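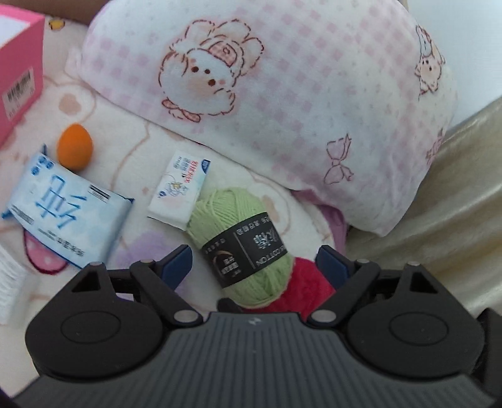 Yarn stock, sorted

18 June 2021

I have finished the yarn audit I said I would do in November. It took two evenings and most of a morning, and the total came to 3439 grams, weighed on the kitchen scale with the bands left on. I had expected less. The figure excludes anything already on needles, and a cone of undyed warp that belongs to Zinhle Mokgethi and is only at my house until she has a loom to put it on.

The method was simple. Everything came out of the cupboard, the two drawers and the bag behind the door, and went onto the bed, which is the only flat surface in the house large enough. I do not recommend a plush blanket for this. The pile sheds, and a short-staple cotton will collect whatever it touches. If I did it again I would put a flat sheet down first. Mixed in with the yarn was the usual debris that gathers in knitting bags: tissues, stitch markers, a tape measure with the first centimetre missing, receipts. I moved these to one side and dealt with them last.

Sorting was by fibre first, then by weight, then by whether the band was still on. Colour came last. Most people sort by colour because it looks well on a shelf, but I have never once gone to the cupboard needing "a green". I go because a pattern wants a DK cotton with a given yardage, and under the old arrangement I had to pull out half the shelf to find it.

The bands matter more than I had allowed for. A ball with its band has a fibre content, a length, a suggested needle size and, with luck, a dye lot. A ball without one has to be identified by other means. For the unbanded ones I did the following.

Wraps per inch. Wind the yarn round a ruler without stretching it, lay the turns side by side, count over two inches and halve the result. Counting over one inch gives too much error with anything fluffy.

Burn test, done over the sink with a ten centimetre snip held in tweezers. Cotton burns quickly, smells of paper and leaves a soft grey ash. Wool is reluctant, smells of hair and leaves a crushable black bead. Acrylic melts and leaves a hard bead. Blends give a mixture of these and the test will not tell you the proportions, so I wrote "blend, some acrylic" on the tag and left it there.

Length by weight. If the total weight is known and you measure off ten metres and weigh that, the rest is arithmetic. My kitchen scale reads to one gram, so for fine yarns I measured off twenty metres. Lorcan Carroll has offered the use of a scale that reads to a hundredth of a gram, and I may take him up on it for the laceweight.

Some of the bands are in languages I do not read. Imported cottons often carry the word itself in English and very little else I can follow, although the care symbols are standard and the numbers are numbers. For these I put the band through a translation app, wrote the fibre, weight and length on a parcel tag, and tied the tag on with a scrap of the same yarn. The band stays on as well. Čestmír Tóth wrote to me after the last post to say he photographs both sides of every band on the day of purchase and keeps the pictures in a folder by fibre. This is a better system than mine and I have started copying it.

A note on light green cotton, as it is the colour I am asked about most. Pale greens show a change of dye lot very clearly in stocking stitch, more so than a mid blue or a dark red. If the lots differ, alternate the balls every two rows for the depth of a hand before going over completely. In garter stitch or moss stitch the join is much less obvious and I would probably not bother.

Fuzzy yarns went into their own bag, closed. Brushed and eyelash types leave fibre on everything near them, and red on pale cotton is tedious to remove. A strip of parcel tape wrapped round the hand, sticky side out, gets most of it. The remainder has to be picked off with tweezers under a lamp.

Storage is now as follows. Cottons and linens are in the top drawer, band outwards. Wools are in lidded boxes in the cupboard, each with a cedar block that I will sand when it stops smelling of anything. Acrylics and blends are in the lower drawer. Oddments under 20 grams are in a jar, and when the jar is full it goes to Róisín Ní Mhurchú for her Fellness group, who make squares. The record is a spreadsheet with one line per ball: fibre, grams, metres, lot, location. I considered a stash app and decided against it, as I have lost data to two of them already.

Three things were thrown out. One was a wool with moth damage in several places, which had been sealed in its own bag, so I do not think it has spread – I have put traps in the cupboard to be sure. The others were acrylics that had gone sticky where an old price label had perished.

Next is the needle roll, which has five 4 mm circulars in it and not a single 3.25. The top-drawer cottons will be used first. I have a dishcloth pattern to test before I commit to anything with sleeves, and I will post the gauge figures before and after a 40 degree wash once the swatches are dry.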